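The Lunch Shift at Fevport

The ferry terminal at Fevport opens its doors before sunrise, and by then Lai-ching Cheung has been at work for two hours. Her shop, Leung, is named for her mother's family. It has one counter, a coffee machine and a cold case that has to be full when the first boat loads.

She makes 400 sandwiches on a weekday in summer and 123 on a slow one in winter. Most go to people who work on the other side of the water and will eat at a desk or in a truck.

"They don't want a surprise," she says. "They want the same thing they had yesterday, and they want it to hold together until noon."

Holding together is most of the job. Cheung butters to the edge of every slice, which keeps the filling from soaking in. Tomatoes are salted and drained on towels. Lettuce is dried twice. She buys her bread from Barnex, a bakery 11 miles inland, and asks for it a day old — fresh bread tears under the knife.

The menu has 6 items. Egg salad sells best, then ham and cheese. A curried chicken came on in April and has stayed.
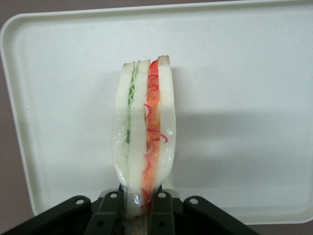
Prices are harder to hold steady than the menu. Eggs went up twice last year, and the terminal raised her rent when the Killinura line added a second morning boat. She put 50 cents on the egg salad and lost a few regulars for a week or so. Most of them came back.

Her son has suggested hot food. Cheung looked into it and priced a hood and a fryer, then dropped the idea. The line at the counter moves fast now, and a boat won't wait for fries.

By one o'clock the case is usually down to a few ham and cheese. She marks those at half price, wipes the boards and starts boiling eggs for the next morning.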